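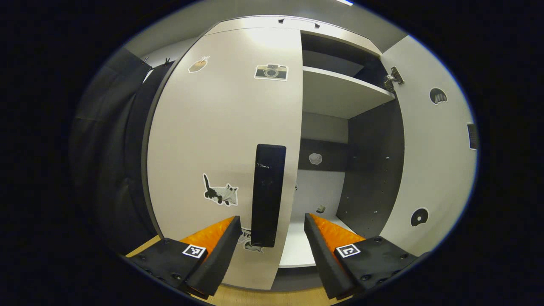 GENDALE, January

Ask anyone in the capital who really runs the defense ministry and they'll lower their voice before they answer. Four ministers have come and gone in 17 months, and the latest, a former customs chief named Räsänen, got the job after a cabinet meeting that ended at 2 in the morning. What a story this is!

Räsänen inherited an army that hasn't been paid on time since fall and a border dispute with Plotusora that flares up whenever the river runs low. He also inherited General Prallitz – loved by the troops, feared by the palace, and still in charge of the northern garrisons after a run of 37 years in uniform.

So who blinks first? Sunita Holloway has covered this region for most of her career, and she thinks the president has already made his choice. "He needs a minister who can't win a parade," she told me over very strong coffee. "Prallitz can fill a square in an hour."

I love that line, and I suspect she's right. Twice last month the general's budget requests were sent back unread, and his deputy was moved to an embassy post overseas. Prallitz hasn't said a word in public. His officers have, though, and loudly – two of them resigned on live radio, in the middle of the farm report.

The spring maneuvers are next, and he's still listed as commander.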